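Notebook, Wednesday, October

Writing this up before I forget it all. Got the screener for episode three of Tunulier last night and watched it twice, once for fun and once with the pause button, and I have a lot of thoughts (sorry, Hui-mei, you said you wanted short notes this time). Spoilers all over the place from here on, so if you're behind, go catch up first.

The big thing is the bell. We all had it down as a Hurkgate prop, something the townspeople ring when the river comes up. But in the cold open Kashyap hears it while he's two days' walk from town, and he turns his head before the sound starts. I rewound that bit so many times! I think he's remembering it and the show is letting us hear his memory early. That would fit the odd sound mix in the pilot too, where the rain cuts out under his line about his brother.
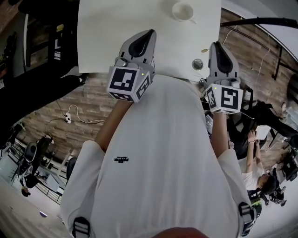

So is Kashyap the one who opened the gate?
My money is still on his sister, Anach. She has the key in the dinner scene, she's the only one with mud on her coat the next morning, and she changes the subject both times the gate comes up.

Hui-mei Ho thinks I'm reading too much into the coat. Her theory is that there are two keys and the old ferryman has the other one, and okay, he does pat his pocket a lot for a man with nothing in it. I've put both theories on the wall chart, hers in green and mine in orange. Please don't erase the orange again.

Other stuff from the second watch:

The painting in the hallway has changed since episode one. The boat used to face left. Could be a goof, but they hold on it for a long time.

Page 26 of the diary is the one she tears out. I want to go back and check whether it's the same page we saw burning in the teaser.

Running time is 90 minutes, way longer than the first two, and I felt it in the middle. The market chase could lose a good chunk and I wouldn't miss it.

The song over the credits is the lullaby from the pilot, slowed way down. Gave me chills.
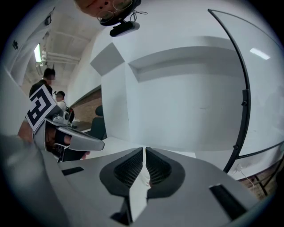 When does the flood happen compared with the dinner?
The night before it. Her hair is still short at dinner and the church clock has already stopped, which puts the water first and makes everyone's small talk at that table a whole lot creepier.

Still to do: fix the timeline on the chart (the flood card goes left of the dinner card), rewatch the ferry scene with headphones, and ask Hui-mei where she put the pilot transcript. I'm holding off on the recap until she's seen the episode, so the draft stays in the shared folder until then.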